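O regresso do balcão

Durante anos disseram-nos que o café de bairro estava morto, e a notícia foi dada com tanta convicção que alguns cafés acreditaram e fecharam.

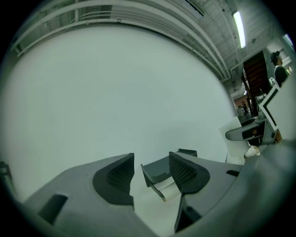 Garkitz, 11 de julho de 2022

O Steko abre às sete e tem duas regras: não há wi-fi e não se pergunta pelo wi-fi. Ott Vītola, o dono, comprou a casa a um primo que queria ser feliz e foi vender seguros. Herdou 2 mesas mancas, uma máquina Venckus que assobia antes da chuva e uma clientela que trata o preço da bica como assunto de Estado.

Em março, subiu-a cinco cêntimos. Houve uma petição. «Recolheram 455 assinaturas», conta, com um certo orgulho. «Nunca cá tive 455 clientes.»

Do outro lado da praça, a cadeia Menwood serve bebidas com nomes de três palavras e pede o nome próprio a quem paga, intimidade que no Steko leva uns dez anos a conquistar. Vende roughly – perdão, a gerente é inglesa – cerca de 400 copos por dia.

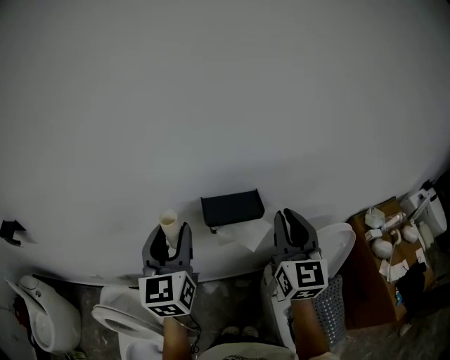

Vītola resistiu ao copo para levar até ao ano passado. Achava que quem não tem quatro minutos para uma chávena devia rever a vida, e dizia-o ao cliente. Hoje cede, mas cobra mais e suspira.

As contas não são brilhantes. A renda subiu para 1336 euros e o senhorio, que toma lá o pequeno-almoço, foi dos primeiros a assinar a petição. Continua a vir todas as manhãs, senta-se ao fundo e deixa a gorjeta em moedas pretas.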